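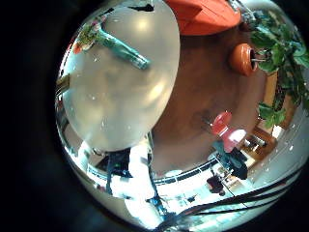 4. Primeira utilização do desumidificador

Esta secção parte do princípio de que já leu a secção 3 e escolheu a divisão. Se a escolheu porque a aplicação Wakska lhe disse que era a melhor, escolha outra vez. A aplicação recomenda quase sempre a sala, faça o que fizer o bolor no quarto.

4.1 Antes de ligar

1. Deixe o aparelho de pé durante 2 horas. A caixa diz «pronto a usar». Não está, sobretudo se viajou deitado na mala do carro.
2. Retire a fita do depósito e a do flutuador. A segunda é transparente e fica por baixo da tampa.
3. Afaste o aparelho 36 cm da parede. O folheto comercial mostra-o encostado a uma estante; ignore o folheto.
4. Feche janelas e portas.

CUIDADO: não use extensões enroladas nem tomadas múltiplas partilhadas com aquecedores.

4.2 Regular a humidade

1. Prima o botão de ligar e espere que o visor estabilize.
2. Escolha o modo manual. O modo «Inteligente» existe, mas nos nossos ensaios limitou-se a ligar e desligar a ventoinha a intervalos que Garba Onuoha, da assistência técnica, ainda não conseguiu relacionar com coisa nenhuma.
3. Marque o valor pretendido com as setas. Comece por um valor moderado e só desça se os vidros continuarem embaciados de manhã.
4. Compare a leitura com um higrómetro independente, colocado no lado oposto da divisão. Diferenças de 5 pontos são normais. Se forem maiores, confie no higrómetro.

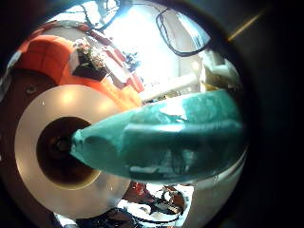 NOTA: o valor do visor é medido junto à entrada de ar — ou seja, diz-lhe como está o ar ao pé da máquina e pouco mais. Atrás de um roupeiro a história pode ser outra.

4.3 Esvaziar o depósito

1. Desligue o aparelho e espere que a ventoinha pare.
2. Puxe o depósito com as duas mãos, na horizontal.
3. Despeje, passe por água e volte a encaixar até ouvir o estalido. Sem estalido, o aparelho não arranca e o visor não explica porquê.

CUIDADO: não beba esta água nem a dê a animais. Também não a vendemos como «água destilada» para o ferro de engomar, apesar do que se lê por aí.

4.4 Filtro

1. Aspire o filtro a cada 200 horas de funcionamento.
2. Não compre as pastilhas perfumadas Drarnero. Disfarçam o cheiro a mofo, deixam o mofo onde estava e sujam a grelha.

Secção revista por Omolara Ogunleye em 7 de setembro. A limpeza do permutador passa para a secção 5.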